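벽지를 고르는 일과 벽을 읽는 일

작은 도시 소텔로(Sotelo)에서 벽지 시공을 하는 로시오 카스타뇨를 만난 것은 4월, 오전 작업이 막 끝난 시간이었다. 그는 부케모라(Bukemora)라는 이름의 작업실을 동업자 티부르시오 아기레와 함께 운영한다. 간판은 작고 문은 무겁다. 안에 들어서면 풀 냄새가 먼저 난다.

카스타뇨는 스물세 살에 이 일을 시작했다. 처음부터 벽지를 하려던 것은 아니었고, 이모 집 도배를 도우러 갔다가 기술자에게 붙잡혔다고 한다. "손이 빠르다고 했어요. 나중에 알고 보니 그분은 누구한테나 그렇게 말했고요. 일손이 모자랐거든요."

첫해에는 벽에 종이를 붙여 본 일이 거의 없었다. 헌 벽지를 뜯고, 남은 풀을 긁어내고, 구멍을 메웠다. 그는 지금도 견적에서 가장 많은 시간을 잡는 항목이 이 부분이라고 했다.

"손님들은 무늬 이야기를 하고 싶어 하세요. 저는 벽 이야기를 먼저 합니다. 바탕이 울퉁불퉁하면 비싼 종이일수록 더 티가 나요. 얇은 종이는 모래알 하나도 못 숨깁니다."

그가 벽을 살피는 방법은 단순하다. 손전등을 벽에 바짝 붙여 옆으로 비춘다. 낮에는 멀쩡해 보이던 면에 그림자가 생긴다. 그림자가 난 자리에 연필로 동그라미를 치고, 퍼티를 얇게 바르고, 마르면 사포질을 한다. 같은 자리를 다시 비춰 보고 또 바르기도 한다. 오래된 집에서는 이 과정에만 나흘이 걸린 적도 있다.

아기레는 종이 쪽을 맡는다. 주문과 재단, 무늬 맞추기가 그의 일이다. 인터뷰 내내 재단대 앞에 서 있었고, 질문을 받으면 자를 내려놓고 대답했다.

"반복 길이를 모르고 주문하는 분이 많습니다. 방 둘레와 높이만 재서 롤 수를 계산하시는데, 무늬가 크면 그 계산이 안 맞아요. 폭마다 위아래로 버리는 부분이 생기니까요. 모자라서 나중에 추가로 사면 생산 묶음이 달라서 색이 안 맞을 수 있고요."

그래서 그는 롤에 적힌 생산 번호를 모두 공책에 옮겨 적는다. 공책은 꽤 낡았고, 표지에는 거래처 전화번호가 빽빽하다. 드렐틱(Dreltik)이라는 수입상의 번호에는 줄이 그어져 있었다. 이유를 묻자 아기레는 전화번호가 바뀌었을 뿐이라고 했다.

무늬에는 유행이 있다. 두 사람이 일을 시작할 무렵에는 민무늬에 가까운 종이가 대부분이었다. 질감만 살짝 있는 회색이나 베이지를 거실부터 침실까지 똑같이 붙였다. 몇 해 전부터 식물무늬를 찾는 손님이 늘었다. 처음에는 한쪽 벽에만 붙이는 경우가 많았지만 요즘은 방 전체를 두르겠다는 사람도 있다.

카스타뇨는 방 전체에 큰 무늬를 쓰는 것을 말리지 않는다. 다만 견본을 벽에 붙여 놓고 며칠 지내 보라고 권한다. "손바닥만 한 견본 말고 한 폭을 길게 잘라서요. 아침에 보고 저녁에 불 켜고 또 보세요. 전구 색에 따라 흰 바탕이 누렇게도 되고 푸르게도 돼요. 가게에서 본 색은 가게 조명에서 본 색이거든요."

이 제안을 귀찮아하는 손님도 있다. 미스덴(Misden) 거리에 사는 한 부부는 견본을 붙인 다음 날 마음을 바꾸었다. 짙은 초록 잎이 가득한 종이였는데 북향 방에서는 거의 검게 보였다. 결국 바탕이 밝은 종이로 바꾸었고, 아기레는 이미 주문했던 롤을 반품하느라 전화를 세 통 걸었다.

무늬를 정하고 나면 시작점을 정해야 한다. 도배를 직접 해 보려는 사람이 가장 많이 묻는 질문도 이것이라고 한다. 카스타뇨의 대답은 늘 비슷하다. 문을 열었을 때 가장 먼저 보이는 벽에서 출발하고, 마지막 이음매는 문 위나 가구 뒤처럼 눈이 덜 가는 곳으로 보낸다. 방을 한 바퀴 돌면 무늬가 처음과 정확히 만나는 경우는 드물다. 어긋남이 생길 곳을 미리 정해 두는 편이 낫다.

기준선은 추를 매단 실로 잡는다. 레이저 수평기도 있지만 그는 실을 함께 쓴다. 모서리를 기준으로 삼으면 안 된다는 말은 여러 번 했다.

"집 모서리가 똑바른 경우를 별로 못 봤어요. 모서리에 맞춰서 첫 폭을 붙이면 세 번째 폭쯤에서 무늬가 기울기 시작합니다. 줄기나 나무처럼 위로 뻗은 무늬는 특히 그래요. 사람 눈이 세로선은 잘 보거든요."
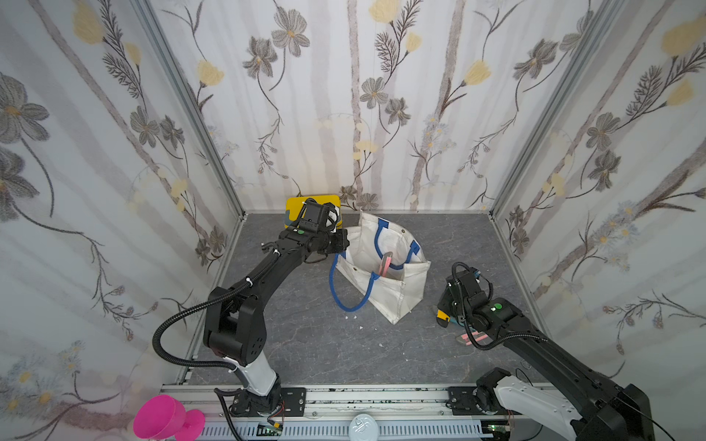 안쪽 모서리에서는 종이 한 폭을 그대로 접어 돌리지 않는다. 모서리를 조금 넘길 만큼만 남기고 세로로 자른 다음, 나머지 조각을 옆 벽에 새 기준선을 그어 겹쳐 붙인다. 무늬는 손톱만큼 잃지만 종이가 들뜨는 일은 줄어든다. 한 폭으로 돌린 종이는 마르면서 당겨져 모서리에서 둥글게 뜨기 쉽다.

풀도 종이마다 다르다. 부직포 벽지는 벽에 바로 풀을 바르고 마른 종이를 붙인다. 종이 벽지는 뒷면에 풀을 바른 뒤 접어서 잠시 불린다. 아기레는 불리는 시간을 폭마다 똑같이 맞추라고 했다. "한 폭은 5분, 다음 폭은 전화 받느라 15분, 이러면 늘어난 길이가 달라요. 위는 맞는데 아래에서 꽃이 반쪽씩 어긋납니다."

붙인 뒤에는 창을 닫아 두고 난방도 세게 틀지 않는다. 급하게 마르면 이음매가 벌어진다. 작은 기포는 하룻밤 지나면 대개 가라앉으니 건드리지 말고, 이튿날까지 남아 있는 것만 칼끝으로 살짝 째서 풀을 넣는다.

작업실 일은 요즘 두 사람이 감당할 만큼만 받는다. 한때 직원을 네 명까지 두었지만 관리하는 시간이 길어져 정작 벽 앞에 설 시간이 없었다고 한다. 카스타뇨는 그때보다 지금 수입이 적다고 말했고, 아기레는 그 대신 저녁은 집에서 먹는다고 덧붙였다.

마지막으로 자기 집 벽은 어떤지 물었다. 카스타뇨의 집은 흰 페인트칠이다. 아기레의 집 복도에는 남은 롤을 이어 붙인 벽이 있는데, 무늬가 두 번 바뀐다. 아내가 고치라고 한 지 오래되었다고 한다. 여름에 할 생각이라고 했다.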